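Jasside and Flirnell inch toward a deal on border workers, and it got loud

I figured I'd be out of the foreign affairs hearing in Jasside by lunchtime on Monday. I had a sandwich waiting in the car and everything. By the time Gerasimos Stergiou finally let us all go it was past four, the press bench was out of coffee, and the two sides were closer to an agreement than I've seen them since I started covering this thing!

If you haven't been following along, the fight is over day permits at the Sarantis crossing. Flirnell stopped renewing them in the spring after a spat over customs fees, and 1,532 people who live on our side and work on theirs have been stuck ever since with temporary slips that run out every 44 days. Miss the renewal window and you're home without pay until somebody stamps a new one. I've met a baker who drives to the consulate so often that the guard knows her order at the snack stand.

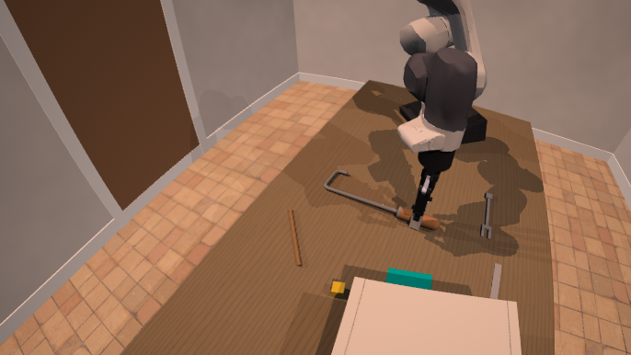
A wooden table in a gray-walled room with a tiled floor.

So, the hearing. Marina Liapis, our deputy foreign minister, came in with a draft that would bring back the yearly permit and send the customs argument off to separate talks in Teltholm. She read the summary in a very flat voice and then looked up and said, "We can be right about the fees in October. People need to get to work this week." That got some applause from the public seats, and Stergiou had to ask for quiet.

Charalambos Kouris wasn't having it. He represents the port district, and he thinks the government is giving away the only thing Flirnell wants before the hard part even begins. "You're handing them the keys and asking them to be nice about the car," he told her (he used the same line on the radio last week, but it went over better in person). He wants both issues in one document, signed on one day.

They went back and forth on that for most of an hour. At one point Kouris asked how many Flirnell trucks had crossed without paying the new fee, Liapis said she'd send the number in writing, and he said he'd been promised a lot of things in writing. You could feel the whole room sit up a little.

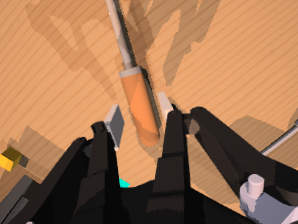
A screwdriver on a wooden tabletop.

The part I keep thinking about came after the break. Evanthia Deligiannis, a nurse who has worked nights at a Flirnell hospital for years, was given five minutes and used maybe three. She brought a petition with 2,000 names on it and set it in front of Stergiou, and then she talked about sleeping in her car on the far side because she wasn't sure she'd be let back over for her next shift. Kouris thanked her and, to my surprise, asked to meet with her afterward. I saw them talking in the hallway for quite a while.

Flirnell's envoy, Gholamreza Najafi, was there too, sitting off to the side with a stack of folders. He isn't required to answer questions at these hearings, but he took a couple anyway. He said his government could live with the yearly permit "in principle," and that it would like the customs talks to begin in September. When I caught up with him on the stairs and asked what "in principle" meant, he laughed and told me to have a good evening. 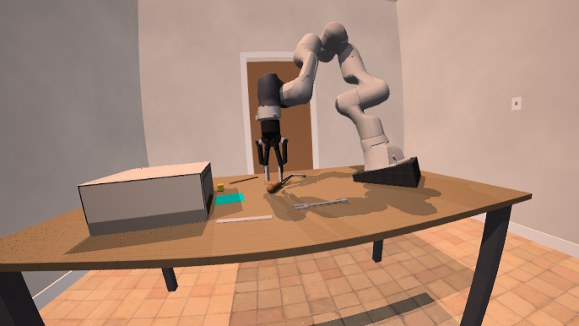 My read, for what it's worth, is that Liapis has the votes if she gives Kouris a start date for the customs talks and puts it in the text. Two members who usually side with him told me as much on the way out, though neither wanted to be named. The draft has 32 clauses and from what I could tell only the one on timing is still a real fight.

The panel takes it up again next week, with a vote possible that same afternoon. In the meantime the temporary slips are still good, and the consulate says it will keep its renewal window open until 7 p.m. Bring your old slip with you, they won't look you up without it.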